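Keeping the Sandwich Cell Running
Project report, Landness Robotics Lab, spring term

Our group took over the sandwich cell in January. The cell is one arm with a two-finger gripper, a fixed camera beside the table, a small camera at the wrist, and a set of toy food that it has to stack on a plate. The last group called it Tiltine and we kept the name. They left us a working program and very few notes, so our project became the setup and upkeep: what has to be checked, how often, and what to do when it starts missing.

Table layout

Everything depends on where the plate and the two clear containers stand. The plate goes in the center with one container on each side, and the spacing should be close to even so the arm has room to come down over any of them. We first tried tape marks on the table, but they peeled. Now we overlay a saved reference view on the fixed camera's live picture and slide things until the edges line up. It takes two minutes and it's oddly satisfying!
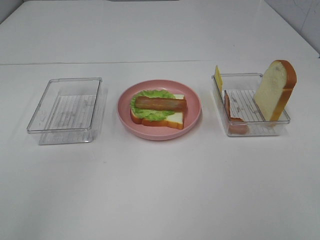 Clear plastic gave us more trouble than anything else in the cell. The rims throw highlights that move when somebody opens the blinds, and the Ragab vision script would sometimes place an edge on a reflection. We lowered the exposure, locked it, and kept the blinds shut. After that we logged 600 picks over the term without one bad container edge. We were thrilled with that number.

Gripper care

Bread is easy. It's stiff, it stands up in the container, and the fingers find it nearly every time. Lettuce is a different animal. It's thin and it bends, and if the fingertips don't close evenly it slides out sideways. When we inherited the cell the left finger was sitting slightly low. We loosened both finger mounts, closed the gripper on a flat shim, and tightened the screws a little at a time, going back and forth between sides. Then we ran 20 lettuce picks as a test and adjusted again. 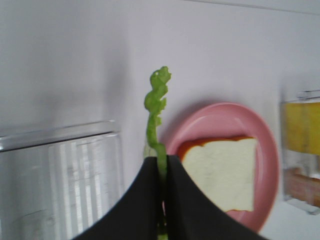
Figure 2. Lettuce held between the fingertips, wrist camera view.

We also wipe the fingertips before each session and rerun the wrist camera calibration (the Justetti routine, menu item 3 on the lab PC) whenever the camera bracket has been touched. Skipping this once cost us a whole Saturday, with every grasp landing short of the target.

Still open

The wrist camera cable rubs on the bracket when the arm turns fully left. We added a sleeve, but a longer cable would be better. The log stands at 678 picks including tests, and the spreadsheet is in the shared folder with the reference view and the shim.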